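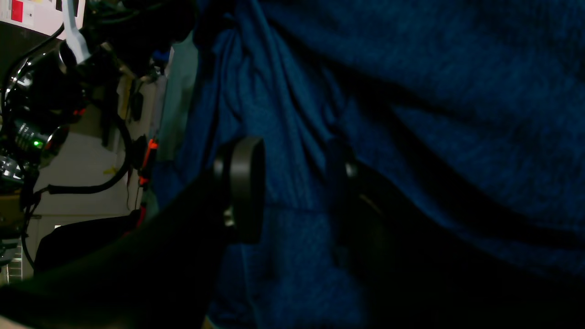 Paula Anghel
Wash it inside out first and see, before you do anything drastic. That's all I'd say to anyone with a navy knit going dull.

hembyhouse
ok but that was my whole problem, should have put it in the title. Navy knit, fine textured kind, keeps a crease right down the middle no matter how I fold it. Also picks up every bit of lint. Had it 87 days, washed maybe 4 times. Can I steam it or will it go shiny?? Need it by February

Paula Anghel
Ah, creases. Steam yes, iron no. Hold the steamer an inch or two off, don't press down on it — pressing is what makes dark knits shiny. Then lay it flat till it's cool. Don't hang it while it's damp, it'll stretch.
For lint, cold wash, inside out, no towels in the same load. Ever.

pelkonen50
just throw it in the dryer 10 min with a wet washcloth, works for me

dendalance
Depends on the fiber, check teh label. Cotton will take steam fine, wool too if you go slow. Acrylic I'd be carefull, too much heat and it goes limp and stays that way. Try a spot on the inside hem.
And roll it, don't fold. Folding in the same place every time is where the middle crease comes from. Mine took two rounds of steam, a night flat on a towel between.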